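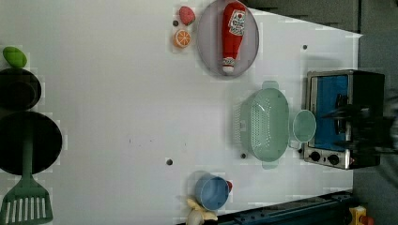 Setting Up the Play Kitchen: What Goes on the Table and What Stays in the Bin
Speaker notes, Onyeka Early Learning Day, Fudanbridge
08/02/2020

Slide 1. Opening

Good morning. Thanks for giving up part of a Saturday. I have 11 slides and I plan to leave time at the end. If you are in the back and can't hear, wave.

I run the toy library at Claltumico. We lend play sets to preschools, home daycares and a few church nurseries. We have 334 items in the catalog right now, and pretend food and cookware go out more than anything else. They also come back in the worst shape, so I think about them a lot.

Slide 2. What I mean by a kitchen set

Not a big wooden stove and sink unit. Most of our borrowers don't have floor space for one. I mean a flat table and a small group of things on it: a pot, a frying pan, something to stir or turn with, a plate, a cup, some food, and one appliance if you have it.

(Ask: who has a full kitchen corner? Who is working on a tabletop?)

Slide 3. Start with a bare table

Plain surface, light color if possible. Children find small pieces faster on white than on a printed cloth. We used to send a checkered oilcloth out with every kit. Grapes and peas got lost on it. We stopped doing that last November.

Leave gaps. The urge is to fill the table so it looks generous. If the pieces touch each other, two children can't work side by side without pushing something off.

Slide 4. Cookware

Keep the pot and the frying pan on the same side. Put the spatula across the pan. A child who walks up will pick it up by the handle and start flipping, and you don't need to say anything.

Full-size pans are fine for four and up if they are light. Check the handle screws before every session. I carry a stubby screwdriver in my apron.

Slide 5. The colander

This is the piece I get asked about most, so it gets its own slide. People leave it out of kits because they think it needs water. It doesn't. Children use it as a hat, a bowl, a basket for fruit, a drum, a bed for a doll. They hold it up to the window and look through it. 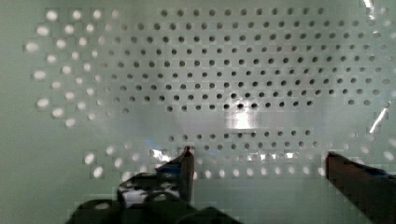 Green holes up close. Dark in one area, lit in another.

Things children have said to me while doing this: "stars," "it's raining," and "cheese." Let them look as long as they like. If you want to extend it, put a flashlight underneath and a sheet of paper above, and turn off the overhead lights.

Cleaning: dish soap, a soft brush, rinse from the back. Dried play dough comes out of the holes with a toothpick after an overnight soak. Please do not send it back to us with the dough still in. We had one colander that took me a full lunch hour.

(Pass the sample around here. Get it back before slide 7.)

Slide 6. Plate and bottle

Plates should be plain. Put one food thing on or near the plate so it reads as a meal somebody has started.

Soft bottles are good for the youngest ones. Nobody gets hurt when it is thrown, and it will be thrown. Plush ketchup is our most borrowed single item, 125 loans since we began keeping a count. Surface wash only. Ours went through a machine once and the filling went to one end.

Slide 7. Fruit

Two or three pieces is enough to begin. Choose shapes that are easy to tell apart by hand as well as by eye. A strawberry and a slice of orange work well together. One is whole and one is cut, and that gets you talk about inside and outside without planning a lesson.
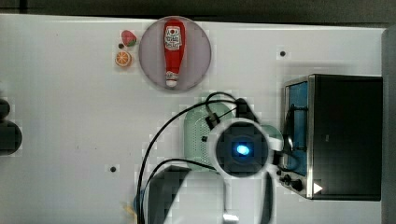
Ketchup on the plate, strawberry and orange slice to the left.

Keep the fruit near the plate and the rest of the set farther off. When I put fruit beside the pans it all goes straight into the pans, every time. Beside the plate, some of it gets served to people first.

Anything that fits through a cardboard tube stays out if you have children under three in the room. Same rule for toys as for everything else.

Slide 8. The appliance

One only. A toy toaster oven is a good size. Put it at one end of the table so there is room to stand in front of it. Knobs get the most wear. If one comes off, tape it in a bag and send it back with the kit. We can usually refit it.

Check for a battery compartment. If there is one, the screw must be in.

Slide 9. Rotation

Swap two pieces a week. Not the whole table. The Skullmont group changed everything every Monday for a month and the children spent most of each week finding out what was there.

Slide 10. Putting away

Pans at the bottom of the bin, cup and plate next, soft things and fruit on top. Use the packing list inside the lid. I printed 200 of them and they are on the side table, so take a few even if you don't borrow from us.

Slide 11. Questions

Likely ones:
Can we use real cookware? Yes, if it is light and has no sharp rim.
Do you deliver? Fudanbridge only.
Replacement cost for lost fruit? None for the first piece.

(Collect the colander.)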